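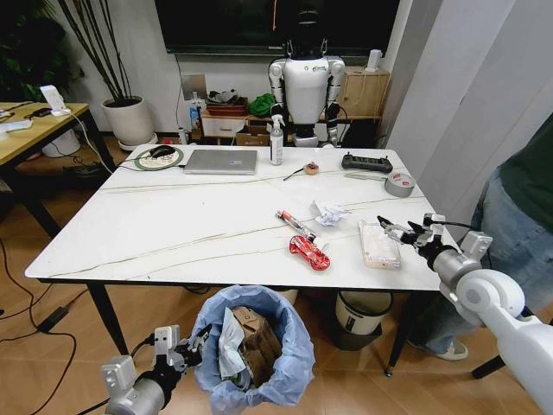

A shared worktable partway through the day: laptop, tape, wrapper and all.

I have a soft spot for the table everybody uses. Every workplace has one, and it fills up in a way no private desk ever does – a roll of duct tape, a utility knife, a computer mouse on its round pad, a snack wrapper that stayed behind when the snack was gone. Give it a few hours and it tells you what kind of day people are having.

Ditte Þórarinsdóttir has spent years thinking about that table. She runs the small Brerkico office-design studio, and last October she talked 101 people at 8 workplaces into keeping a diary of whatever got left on the one nearest them. They wrote down 1,205 items in all, and she read every line. Tape came up so often that she gave it a page to itself!

"People apologize for the mess before I'm through the door," she told me. "I love the mess. I just want to know which part of it is work and which part is lunch."

Her method is wonderfully plain. At 3 in the afternoon you walk up to the table and make two quick passes. The first is for trash only: wrappers, wadded paper, dried-up markers. Leave the tools alone, even if the knife is driving you crazy. The second pass is for things that have a home somewhere else. Whatever is left gets to stay, and you wipe the surface around it. 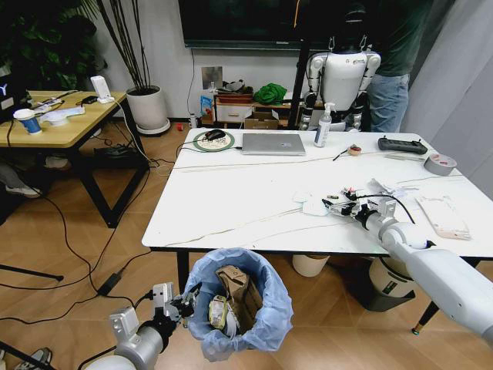

Where the wastebasket goes matters more to Ditte than any drawer or shelf she could sell you. She wants it on the floor right in front of the near edge, close enough that you can clear the tabletop without taking a step, and she wants a liner in it every single day. A light blue bag will do nicely, and so will any other. Flattened cardboard can go in with the tape scraps if you don't sort your recycling, though she'd really like you to sort it. A crumpled tissue near the front of the table is the easiest win of the whole afternoon, so start there.

Baldur Þorgeirsson, who manages the workshop at Emovgate, was a harder sell. He likes his duct tape out where he can grab it, and he told her so. She agreed with him completely! The tape stayed, the knife got a stand with its blade tucked away, and the two of them moved on to arguing cheerfully about where a laptop should spend the night. Baldur still says the table. Ditte has a shelf in mind.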